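From: Kwame Boateng
To: Stollport Swap list
Subject: Re: [swap] What goes in the mixed bin?

> Do you all sort the toys out from the kitchen stuff before
> the swap, or does it go in together? We have 3 boxes from
> the Pillay Street garage and I'd love to not sort them twice.

Together is fine! We tried sorting everything back in 2021 and by noon it was one big jumble again (my own kids did most of the damage, sorry). People seem to like digging anyway. My neighbor went in for a colander and came home with a puzzle and a garden hose nozzle.

What I would do is pull out anything sharp or breakable and wrap it, and tape the game boxes shut. Batteries out too, please. Last time something in the pile sang for most of the morning and we never did find it.

Oh, and don't fill a bin to the top. A small mix of toys and house stuff in a big gray bin is plenty, you can get a hand in and see what you've got. Top it up as things go.

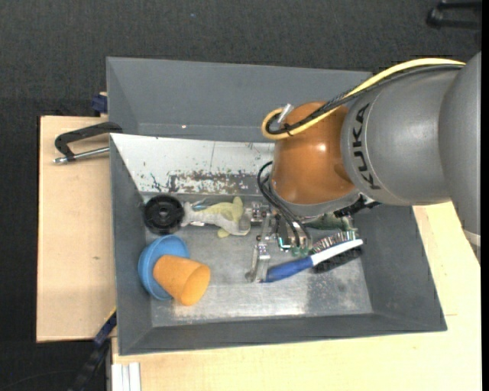 DROP-OFF

Side door of the Rallovville hall, from 8:07 (kidding, 8 is fine). There's room for up to 22 boxes along the wall, so come early if you have a carload. Books go to the Clavov table, same as before.

Kwame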